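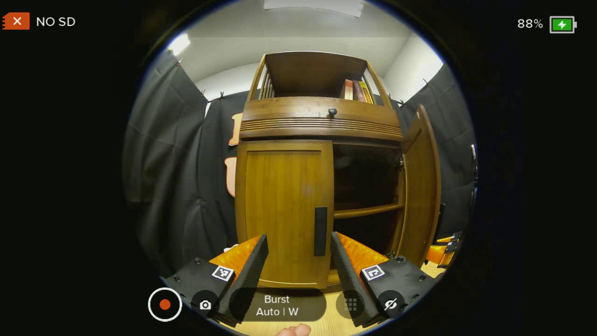

A honey-brown cabinet with an open hutch, one wide drawer and a two-door cupboard, shown with the right door open.

FOR IMMEDIATE RELEASE

Gritirby Opens Furniture Reuse Room for Households Setting Up a First Home

Secondhand wooden cabinets, bookcases and tables to be offered at low cost starting in March

Gritirby, the nonprofit furniture exchange, will open a new reuse room in March for people who are furnishing a home for the first time or starting over after a move. The room will carry wooden storage furniture, with a focus on pieces that do more than one job: hutches, cupboards, drawer chests, bookcases and small tables.

The opening is set for a Saturday, with doors at 9 a.m. No appointment is needed that day. After the opening, the room will keep the same hours as the main Gritirby warehouse next door and will use the same entrance.

The new room takes up 3000 square feet that had been used for overflow storage. Gritirby spent the winter clearing the space, patching the floor and putting up shelving for small goods. The cost of the work was covered by a grant from Tomon, a regional home lending company, and by sales from the main warehouse.

"We kept getting the same request," said Loretta Fitzsimmons, director of Gritirby. "People have a bed and a couch from a relative, and then everything else they own is in boxes. They want a place to put dishes and school papers and books. A decent cabinet takes care of a lot of that."

Fitzsimmons said the exchange has had no trouble finding beds and sofas but has often sold storage pieces within a day of their arrival. Pieces will now be held back and released each week so that people who can only come on a weekend have the same choice as those who can come on a Tuesday morning.

What the room will carry

Every piece in the reuse room has been cleaned and checked before going on the floor. Staff tighten loose hardware, test drawers and doors, and look over hinges and shelf supports. Finishes are left alone in most cases. Where a finish has worn through on a top or a shelf, it is sanded and given a clear coat.

Among the furniture going out for the opening is a warm-toned wooden cabinet of the kind the exchange expects to see a lot of. It has an open hutch with slatted side rails and a flat top, where a row of books can stand. The drawer below has a ribbed front and a small round knob. The cupboard under it has a single shelf about halfway down. It could go in a kitchen, a hallway or a bedroom.

"I'd put cereal in the bottom and bills in the drawer," said Ghislain Campbell, who runs the repair bench. "Somebody else will put yarn in it. We don't sort things by room on the floor, and that's on purpose. A buffet makes a good dresser if you need a dresser."

Campbell and two part-time workers handle repairs. The bench will be moved into the reuse room so that shoppers can ask questions about a piece or bring in a broken part to match. The exchange keeps bins of used knobs, pulls, hinges and shelf pins, sold separately from furniture.

Prices and eligibility

Anyone may shop in the reuse room. Prices will be marked on a tag tied to each piece. No item in the room will be priced above 400 dollars, and most will be well below that.

Households referred by a partner agency will receive a voucher good for up to 4 pieces at no charge. The vouchers can be used in one visit or spread over several. Case workers can request them through the Gritirby office, and a household does not need to be present when the request is made. Vouchers cover furniture only. Hardware and delivery are not included.

Shoshana Mercado, who manages the voucher program, said the limit was chosen after talking with families who had used earlier versions of the program.

"One piece was never enough, and people felt rushed to pick it," Mercado said. "Now they can take a table home, live with it, and come back when they know what else fits. We have had folks measure a wall with a shoelace. We'd like them to have time to go home and measure it right."

Free paper tape measures will be available at the front desk, along with a sheet for writing down the width, height and depth of a space. Shoppers should also measure stairways and doors, and should allow room for a cupboard door to swing fully open.

Delivery

Delivery will be provided by Florkix, a local moving company that already serves the main warehouse. Deliveries within the county will be made on weekday afternoons. The fee covers carrying one piece up to the third floor. Buyers who want to pick up their own furniture will have 3 days to do so, and staff will help with loading. Blankets and straps can be borrowed with a deposit.

How to donate

Gritirby is accepting donations of wooden storage furniture now. Pieces should be solid enough to stand on their own and should have all of their doors and drawers, even if some need repair. Scratches, faded finishes and missing knobs are fine. The exchange cannot take furniture with water damage, strong smoke odor or signs of insects. It also cannot take built-in cabinets that have been removed from a wall.

Please empty all drawers and cupboards before drop-off. Loose shelves should be tied together and labeled. Donors who no longer have the shelf pins do not need to buy new ones.

Drop-off is at the rear dock during warehouse hours. Free pickup is available for larger pieces and can be booked by phone. Receipts are given at the dock or left with the donor at pickup.

"Send a picture if you're not sure," said Thaddeus Alcantara, who schedules pickups. "One of the front and one with the doors open is plenty. I can usually tell you the same day."

Opening day

Campbell will give a short repair talk at 11 a.m. on leveling a cabinet and adjusting a door that will not stay shut. Coffee will be served until noon. Street parking is free on the warehouse block, and the loading area will be kept open for people taking furniture home.

About Gritirby

Gritirby is a nonprofit exchange that accepts, repairs and resells household furniture. Income from sales pays for staff, repairs and the voucher program.

Media contact: Impi Väisänen, communications, Gritirby. Interviews and visits to the reuse room before the opening can be arranged through the main office.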